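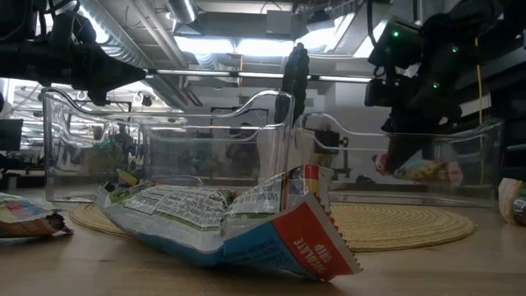

Snack Bins at Usby

When we moved into the Usby house in August, the snacks went into one deep drawer and stayed there in a pile. Blandine Courtois wanted them out where people could reach them, so we cleared the drawer and sorted everything at the table. A few notes are below for anyone planning the same thing.

The sorting

We started with the wrapped snacks and left jars and tins for another day. Anything past its date went in the trash. Séverine Bodin set the rule for the rest – chocolate things in one bin, everything else in the other. The rule lasted until the granola bars, which are both.

The bins

Two clear plastic bins, side by side on a round woven placemat. The rim dips in the middle, so a hand goes in easily. We looked at lidded boxes from Lirora first, but people leave lids off and then the lids need a place to live.

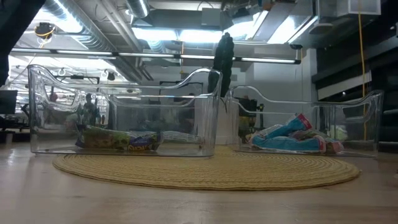

Long packages lie flat on the bottom and smaller ones go on top of each other. We don't fill past the low part of the rim. Wrappers are slippery, and a full bin sheds a few every time someone carries it.

The handle openings are handy for moving a bin to the counter at breakfast. A damp cloth takes care of crumbs. The placemat gets shaken out over the sink.

Where they live now

The bins are on the shelf next to the toaster, at a height Gilbert can reach without a chair. Refills are kept in the hall closet. We check the bins before each grocery trip and write down what's low.

Next page: spice drawer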